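Workroom (interior)

Last edited 26 Mar 2022 by Jhosep Cusi

A workroom is a plain indoor room set up for hands-on jobs, with a hard floor, good light overhead and furniture you can shove out of the way. I've been writing up rooms for this wiki for 5 years now, and this is the kind I keep coming back to (my wife would say obsessively!). You'll also see it called a utility studio or, in the old Erkard catalogs, a "general room."

Ceiling and walls

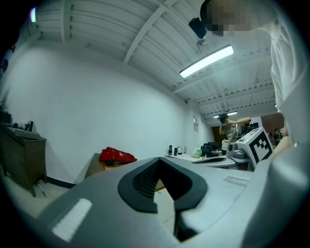
Ceilings are where I always start, probably because I spent two summers painting them at Pretside and still look up whenever I walk in somewhere. Flat board is the common choice, but ribbed ones turn up too, and I'm very fond of them. White parallel ridges with a white beam running across, a long fluorescent fixture hung below, and you've got a ceiling with a bit of life in it! Walls are mostly left white, and I'd leave them that way. Color looks great for a week and then you're touching it up forever.

Light and air

Long tube fixtures spread light over a wide area, so your own shadow bothers you less at the table. One tube for a small room is fine, two or more for anything longer. Cooling units go up high, where they don't eat any wall you could put a shelf on. Clean the filter in September if you can remember to (I never do).
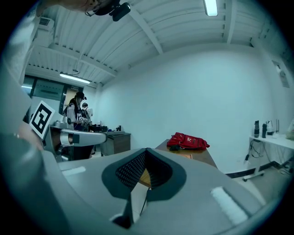

Fluorescent fixtures and a wall-mounted air conditioning unit in a workroom.

Furniture

The main table goes where you can reach it from the front and the ends. A brown wooden top on black hairpin-style legs is a nice, light-looking pick, and you can sweep under it without much trouble. A side desk on casters is handy for the router, the mouse and the rest of the small stuff. Little drawer boxes are good on the tabletop too, especially the kind with a round metal knob.

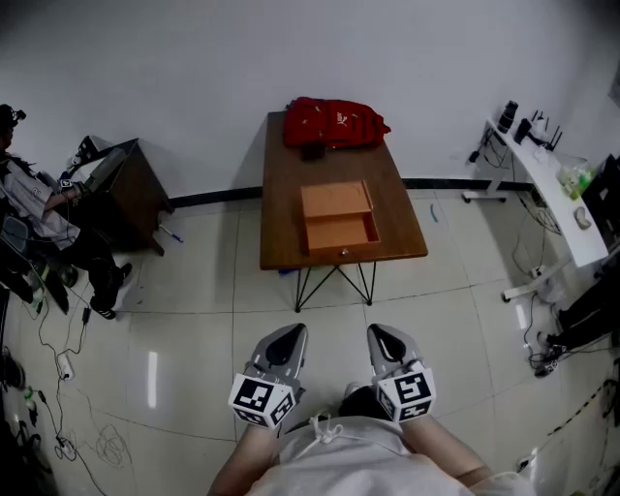 Floor and cords

Pale floors make dropped pens and screws easier to find, and a dark baseboard strip hides scuffs from the mop. Cords are the eternal headache. I like power strips along the walls, with the slack bundled up, though mine creep back out by the end of the day.

See also

Correa bench
Comis shelving
Hairpin leg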